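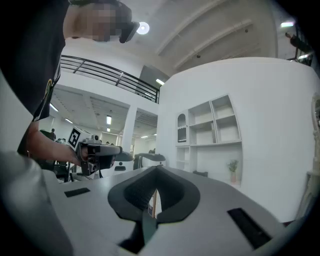
4. Battery Health Reporting on Mid-Range Phones

4.1 Background

Most phones now sold in the middle of the price range offer the owner a figure for battery health. It is usually shown as a percentage in the settings menu and is meant to express how much charge the battery can hold compared with when it left the factory. Resale shops use the figure to set prices, repair counters use it to decide whether a replacement should be offered, and some warranty terms refer to it directly. The method by which the figure is produced is seldom published.

Two general methods are in use. In the first, the phone keeps a running count of the charge that enters and leaves the battery and compares the total over a full cycle with the design value. In the second, the phone estimates wear from a stored table, using the number of cycles, the age of the battery and the temperatures recorded by the charging circuit. The first method responds to the battery in the phone. The second is simpler to build and gives a steady figure, but it depends on how closely the table matches the owner's habits. Several makers combine the two and do not state how much weight is given to each.

Earlier parts of this paper dealt with charging speed and standby drain. The present section considers whether the reported health figure agrees with the capacity measured on a bench, and whether the agreement holds as the battery wears.

4.2 Devices and Procedure

Three phone models were used: the Grakivis, the Jidavura and the Bergmann. Each belongs to the middle tier of its maker's range, has a sealed back and displays battery health without the need for an added application. Nine phones were tested in all, with the same quantity of each model. All were bought new through ordinary retail channels and were updated to the system software available on 5/18/25. Automatic updates were then turned off for the remainder of the work.

Every phone was taken through 200 full cycles. A full cycle was defined as a charge from automatic shutdown to the point at which the phone reported itself full, followed by a discharge back to shutdown. Discharge was carried out by video playback from local storage at a fixed screen brightness, with the cellular radio off and wireless networking on. Adaptive charging, battery saver modes and automatic brightness were disabled where the menus allowed it. On the Jidavura, adaptive charging returned to its default setting after each restart and had to be disabled again by hand. Cycles in which this step was missed were repeated.

Charging used the cable and adapter supplied with the phone or, where no adapter was supplied, the one named in the maker's printed guide. A Drorgate inline power meter was placed between adapter and cable and logged voltage and current throughout. The phones rested with the screen off between charge and discharge so that the battery could settle to room temperature.

Bench capacity was taken before the first cycle, at the midpoint and after the last. For this measurement the battery was removed from the phone and discharged through a fixed load. Removal of the back panel is a possible source of harm to the phone, and two phones required a new adhesive seal before testing could continue. Both were checked for normal charging behavior before they were returned to the test.

The health figure was read from the settings menu immediately before each bench measurement. It was recorded as displayed. No attempt was made to obtain a finer value through diagnostic menus, as the purpose of the work was to assess the information given to an ordinary owner.

4.3 Results

The Grakivis followed the bench capacity most closely. Its reported figure fell in small steps, and at each check the displayed value and the measured value led to the same judgment on the state of the battery. The figure sometimes rose slightly after a long rest. This is consistent with a method based on counting charge, in which each new full cycle corrects the estimate made by the one before it.

The Jidavura showed no change in reported health until well after the midpoint, although the bench measurement had already shown a loss of capacity. The figure then fell in a single step and remained fixed until the end of the test. All phones of this model behaved alike, which points to a stored table or to a threshold below which small losses are not shown. An owner reading the menu shortly before the step would have had no sign that the battery had worn.

The Bergmann reported a greater loss than was measured. The difference was present at the midpoint and had grown by the final check. Such an error would tend to lower the resale price of the phone and could lead an owner to replace a battery that remained serviceable. The maker's guide advises a full charge and discharge if the figure appears wrong, but the test procedure consisted entirely of full cycles and the difference remained.

The power meter logs did not explain the differences between models. Energy taken from the adapter rose slowly over the test in every phone, and the pattern was similar for all makers. Meter readings taken at the adapter include losses in the cable and charging circuit, and they should not be used alone as a measure of battery capacity.

4.4 Limits of the Test

Full cycles at a steady room temperature do not represent normal use. Many owners charge overnight or in short periods during the day, and phones are often left in warm cars or carried outdoors in winter. A method based on a stored table may perform better or worse under such conditions than it did here. The samples were also small, and variation between production batches could not be examined. A longer series with partial charging is planned to begin in November.

Figure 1. Hand-held gripper with black finger pads meeting at a narrow gap. 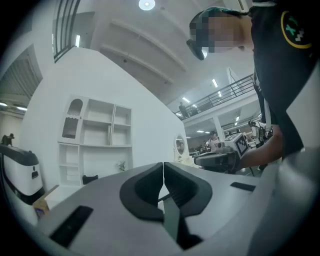
4.5 Implications for Resale and Repair

A displayed health figure should be treated as an estimate, and figures from different makers should not be compared directly. Where a price or a warranty decision depends on battery condition, a measured discharge gives a firmer basis. Makers could assist by stating in the settings menu which method is used and when the figure was last updated. The Grakivis menu gives the date of the last update but not the method. The other models give neither.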